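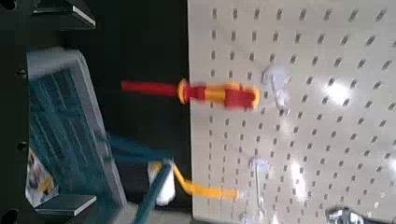
*Insulated screwdriver and pegboard*

Drustden Allotments and Sheds list
May 26, 2020
Subject: Re: damp in the shed, and where to put the vents

On the question of vents, the previous message said:

> We have a timber shed at the Pemidar end, 9 feet by 13, felt roof, no window. Since January there has been mould on the back wall and the seed packets have gone soft. Would one vent high up on the gable do it, or do we need more? Also, is it worth lining the walls while everything is out?

One vent will not do much. Air needs a way in as well as a way out, so put one low on the side that gets the wind and another high on the opposite side. Ours are plain louvred ones with mesh behind to keep mice out. Fit the mesh first and screw the louvre over it.

Before you cut anything, look underneath. If the bearers are sitting on soil, the floor will keep drawing up water whatever you do to the walls. We lifted ours on to slabs with a car jack, one corner at a time, and it took a weekend.

I would leave the lining until you have had a dry month. We lined ours too early and had to take two boards off again to get at the mould behind them. If you do line it, leave a gap at the top and bottom - a finger's width is enough.

Wash the mould off with soda crystals in warm water and keep the door open for the rest of the day. The Rondonuwu wipes someone recommended on here did nothing for us.

Seed packets are better in a biscuit tin indoors. I would throw out any parsnip that got damp and try the beans on wet kitchen paper before sowing a whole row.

I have a spare louvre, brown plastic, if you want it. It is on the shelf in plot 128.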